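Last updated: February

Section 4: Setting Up Your Food Log and Daily Nutrient Goals

Welcome back! By now your Foker kitchen scale should be charged and paired with the Prirano app on your phone. If you haven't gotten that far, go back to Section 3 and come find us when the little scale symbol at the top of the app turns solid. This part of the guide is the one most people have been waiting for, where you tell the app what you eat and what you'd like to eat more (or less) of.

Give yourself a quiet quarter of an hour and a cup of something nice. You can stop partway through and pick it up again later, and the app will keep your place.

Before you begin

Note: The goals in Prirano are general ones for healthy adults. If you are pregnant, have kidney trouble, or take a blood thinner, please talk with your doctor or dietitian before you change any of them. Vitamin K in particular can affect how some blood thinners work, and a sudden jump in leafy greens is worth a phone call first.

4.1 Create your log

1. Open the app and tap My Day, then Start a Log.
2. Choose the meals you usually eat. Breakfast, lunch and supper are already checked, and you can add up to two snacks. (Plenty of us need both!)
3. Set your reminder time. The app suggests 8:30 p.m., but if you're an early-to-bed sort of person, go ahead and move it up.
4. Tap Save. You'll see an empty day with a small green leaf beside each meal.

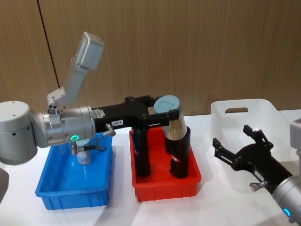 5. Tap the first leaf and type in something you ate today, even if it was only toast. One entry is enough to wake up the rest of the menus.

4.2 Weigh and enter a food

1. Place a dry bowl on the scale and press Zero. Wait for the display to settle.
2. Add your food. For cooked beans, 90 grams makes a good modest helping to practice with.
3. In the app, tap Read Scale and pick the food from the list. Be sure to choose "cooked" or "dry" as it applies, as the two are very different by weight.
4. Check the entry and tap Add.

Caution: Don't set a hot pan straight on the scale. Let it cool, or spoon the food into a bowl first. Heat can warp the top plate, and after that your readings will wander.

Note: If you pour straight from a lidded tub, weigh the tub before and after and let the app do the subtraction under Tools. It's a lovely little feature and easy to miss.
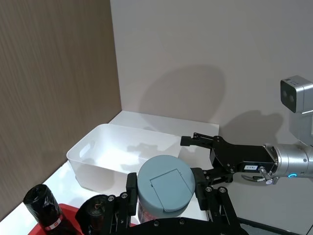

Storage basket on a white tabletop.

4.3 Set your fiber goal

1. Tap Goals, then Fiber.
2. Start with 22 grams a day, or keep the number your dietitian gave you.
3. Choose Build Up Slowly if you aren't used to much fiber. The app will raise your goal a little at a time over 11 days, which your stomach will thank you for. Drink plenty of water along the way.
4. Tap Save and return to My Day.

If your daily total looks strange, open the entry and check the units. Ounces typed in as grams are the usual culprit. Error 798 means the app has lost touch with the scale, so turn the scale off, count to ten, turn it back on, and tap Read Scale again.

Related sections
Section 3: Pairing Your Scale
Section 5: Saving Family Recipes
Section 6: Sharing Your Log With a Dietitian
Cleaning and Storing the Scale

Contact Rimport Customer Care, Cabanatuan office | Copyright Rimport | Back to top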